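Sustton Home and Kitchen Board > Knives, Boards and Sharpening

Thread: Are plastic knives really any good for lettuce and cake, or is it marketing?

pareandpeel
Posted Sep 18, 2020
My sister-in-law swears that if you cut lettuce with a plastic knife it won't turn brown. She has a drawer full of the things. I bought one (a Beltik, the large one with the teeth) and I've been using it for a couple of weeks. I can't say I see it. The lettuce goes brown when it goes brown. Has anyone here tested this in a way that would convince a grumpy person? I'm not interested in what the package says. I can read the package.

dull_edge_dan
I'd file it with the silver spoon in the champagne bottle. The story is that metal reacts with the leaf. Maybe that was worth worrying about when kitchen knives were plain carbon steel. Most of us have stainless now. Cut lettuce browns where the cells get crushed, and a thick plastic blade crushes plenty of them.

Multville_Marge
Well, I disagree, Dan. I've used plastic for salads for 10 years and mine keeps better than it did before. I know what my own fridge looks like.

dull_edge_dan
Did you change anything else in those 10 years? New fridge? Salad spinner? Different lettuce?

Multville_Marge
We did get a new fridge.

dull_edge_dan
I rest my case.

Multville_Marge
You don't get to rest it, you haven't tested anything either.

ebihara_m
I did a small test last December when I had time off. One head of romaine, outer leaves thrown away, the rest split up by leaf so each batch got some inner and some outer. Batch one torn by hand, batch two cut with a plastic knife, batch three with a freshly sharpened Uchida petty knife, batch four with an old steel knife I hadn't sharpened in ages. All went into the same kind of tub with a paper towel, same shelf.

Day 3, the old dull knife batch had brown edges. The others looked the same to me. By the end of the week the plastic batch was a bit worse than the sharp steel, and the torn one was the best by a little. One head of lettuce, so take it for what it is.

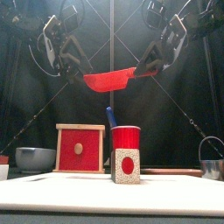

Photo: Isamu Ueda

So my view is that sharpness matters more than the material. A plastic knife is never very sharp, but at least it doesn't get much duller, and people who never sharpen anything may be better off with it. That could be why Marge gets good results. No offense meant, Marge.

Multville_Marge
Some taken. I sharpen mine every Thanksgiving.

pareandpeel
Thank you Masaru, that's the kind of thing I was after. Who judged the brown edges though? If you knew which tub was which, I'd want to see it done again with somebody else looking.

ebihara_m
I judged them and yes, I knew. Fair point. My wife refused to take part.

crumbtray
Nobody has said anything about cake yet and it's in the title. For brownies a plastic knife is the real thing. It doesn't drag the crumbs the way my chef's knife does. I do a pan of 50 small squares for the school sale and I use the cheap kind you get at a picnic.

dull_edge_dan
Warm brownies or cold?

crumbtray
Warm. Cold I use a regular knife.

dull_edge_dan
OK, I'll give you warm brownies. I tried it once expecting nothing and the edges did come out cleaner. I still don't buy "nonstick" as a reason to pay more. The throwaway kind works as well as the fancy kind with the colored coating, and half of those colored ones are metal underneath anyway. Read the label.

kettle_on_2
One use for them that doesn't get argued about – kids. We had our boy cutting bananas and soft pears at three with a plastic one and he still has all his fingers. He did manage to saw a groove in the table.

pareandpeel
That I believe. Mine can't get through a carrot, so I doubt it could get through me.

sharpside
Read somewhere that you lose up to half the shelf life by cutting with metal. Can't find the link now.

dull_edge_dan
Of course you can't. Half of what? Measured by who?

sharpside
I said I can't find it. I'm passing it on.

dull_edge_dan
That's how we got here in the first place. This board has 2,000 posts on sharpening and I'd bet most of the numbers in them came from somebody who couldn't find the link.

ebihara_m
I'm willing to run it again with iceberg if someone else does the same at home. Same tubs if possible, paper towel in each, and label the bottoms so whoever looks at them can't tell. I'd drop the dull knife and add scissors.

Multville_Marge
I'll do it. And I'll have my neighbor look at the tubs, and she doesn't like me very much so you can trust her.

pareandpeel
I'm in too. Do we say iceberg from a bag or a whole head?

ebihara_m
Whole head. Bagged has been cut already, so you'd be starting behind.

crumbtray
Scissors on lettuce? Kitchen scissors or the ones from the desk?

ebihara_m
Kitchen, please. Washed.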